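2024-03-22
Posted by the bench log author, Dustville

Reran the divider condition today with the full object set. Yesterday's version of the sampler was still drawing grasp candidates from the whole bin, back compartment included, and then throwing away everything behind the wall at the collision check. That wasted most of the planning budget on poses that could never be used. The crop now stops short of the divider and the planner returns noticeably sooner. I have not timed it properly.

The research question is the same one I wrote down when we started the Brinari comparison: how much of the failure rate in bin picking comes from perception and how much from the approach path. The metal bin is a bad case for both. Its walls are sloped, so depth readings near the edges are unreliable, and the sheet metal gives back weak reflections of whatever sits close to it. The segmentation model sometimes returns two objects where there is one. Small red blocks near the divider are the usual offenders. I filter on height above the fitted floor plane, and that removes most of the false masks, but it also removes real objects if they are thin enough. The threshold is a compromise and I left it alone.

The data set for this condition stands at 3,906 attempts. An attempt is counted from the moment the arm leaves its home pose to the moment the gripper reports a final width. I had been counting aborted approaches separately, and on rereading my notes from last June I see that I counted them as failures then. The two sets cannot be compared until one of them is relabeled. I will relabel the old one, as the logs contain the abort flag and the job can be scripted.

Today's block was 100 attempts, split between top-down grasps and tilted grasps. Of those, 13 were aborted before contact, all of them in the tilted group. Three of the aborts were joint limit warnings. The rest were predicted contact between the arm and the bin wall. The bin could be moved a little farther from the base, but that would mean loosening the clamps and repeating the extrinsic calibration, and then the earlier attempts would belong to a different setup. I am keeping it where it is until the condition is finished.

Cylinders remain the hardest class. A top-down grasp on a cylinder lying flat works if the jaw axis is close to perpendicular to the long axis. Past a certain error the cylinder rotates under the fingers as they close, and the width reading still looks like a success. The lift check catches this, but only after the arm has moved, so each one costs a full cycle. Toy bricks are easier even when they lie at an angle. Soft objects are easy to hold and hard to localize.

I read the Petersen report again over lunch. Their success figure is for isolated objects on a flat table. Ours is for mixed objects between metal walls, and I should say so in the first paragraph of the write-up.

Umus, the grasp scorer, was retrained overnight on the relabeled part of the new data. On held-out attempts it ranks the tilted grasps lower than before, as it should given the abort counts. What I cannot tell yet is whether it has learned something about wall clearance or has only learned that tilted is bad. A test would be to score the same tilted pose at several distances from the wall and look at the curve. If the curve is flat, the scorer has no idea where the wall is.

To do Monday: script the relabeling, run the clearance curve, wipe down the bin floor and refit the plane afterward.
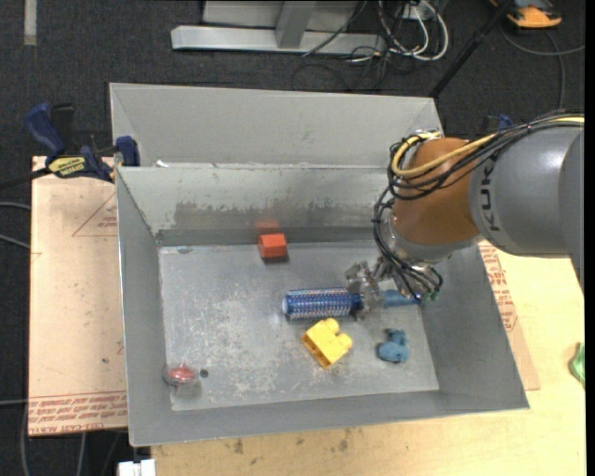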